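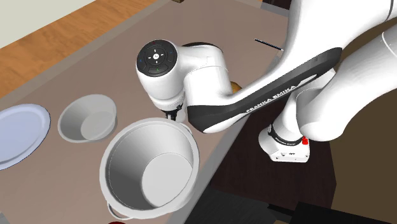 Section 3. Teaching a Task on the Kitchen Table

By now you should have Heltora installed, your hand controller paired, and the practice workspace from Section 2 opening without complaints. If the controller still drops out now and then, please go back and sort that out first. It's no fun at all to be halfway through a nice smooth reach and have the arm stop in midair while you hunt for a cable.

In this section you'll show the simulated arm how to pick up something small and put it in the large pot. We chose this task for new teachers at the Endham workshop after trying a good many others, and it has held up well. The pot gives you a wide opening to aim for, and the rim gives you something to be careful about, so you'll get a feel for both the easy part and the fussy part of the job in one go.

Before you start

Sit where you can rest your elbow. Chie Matsuda, who trained most of us, used to walk along the row of desks and move people's chairs before she would let them touch anything, and we grumbled, and she was right. A tired shoulder shows up in the recording as a wobble, and the wobble gets learned along with everything else.

Set the speed dial to 2. You can go faster later on, once your hands know the way.

3.1 Recording by remote control

1. Open the Tasks menu and choose Kitchen Table, then New Demonstration.

2. Wait for the arm to settle. The status light in the toolbar goes from amber to green.

3. Squeeze and hold the side grip on the controller. The arm follows your hand only while the grip is held, so you can let go at any time, shift to a more comfortable position, and squeeze again to carry on.

4. Move the gripper over the item you want to pick up. Take your time lining it up from above before you come down. Turning your wrist turns the arm's wrist, and it's easier to do all your turning up high, where there's nothing to bump.

5. Lower until the fingers are on either side of the item, then press the trigger once to close them.

6. Lift straight up until the gripper and whatever it's holding are well clear of the pot's rim. Most people underestimate this. If you think you're high enough, go a little higher.

7. Travel across to the middle of the opening, lower gently, and press the trigger again to let go.

8. Raise the gripper back out of the pot, and only then press Stop. A recording that ends with the fingers still inside teaches the arm to stay there.

Note: The pot has a loop handle on each side, and the arm treats them as solid. When you come in low from the side it's surprisingly easy to catch one with the gripper. Come in over the rim between the handles if you can.

Note: The bowl and the plate can be used for this same task if you want more variety, but please record them as separate tasks with their own names. Mixing them under one name gives very muddled results.

3.2 Recording by hand guiding

If you have a real arm set up alongside the simulator, you can lead it by hand and have the simulated arm copy it. Anatole Le Goff prefers this method for anything delicate, and there's a good case for it: you feel the weight of the arm and you tend to make rounder, more natural movements.

1. Do the safety check in your arm manufacturer's manual, start to finish, every session.

2. In Heltora, choose Source, then Guided Arm.

3. Put the real arm into its guiding mode as its own manual describes, and move it slowly to match the starting pose on screen. The outline turns solid when the two agree.

4. Press Record and lead the arm through the task, following steps 4 to 8 above.

CAUTION: Keep your free hand away from the joints while you're guiding. Have the emergency stop within reach, and know where it is without looking.

CAUTION: Never guide an arm while a second person is sending it commands from a controller. Switch the controller off and put it down somewhere everyone can see.

3.3 Keeping and throwing away

Play each recording back at least once. Keep the ones with a clean pickup and a clean release, even if the path between them wanders a bit. Throw away any where the pot was knocked or the item was dropped, unless you're deliberately collecting recoveries (see Section 5).

Liesbeth Hoekstra's first set for this task had 266 recordings in it, and she kept 67. The arm learned very nicely from those, so don't be disheartened if your own first session looks wasteful.

If playback stops with the message "Pose mismatch," the objects on the table have moved since the recording was made. Choose Restore Layout and play it again.

Save your set under the task name followed by your initials. You'll need it open for Section 4, where you start training.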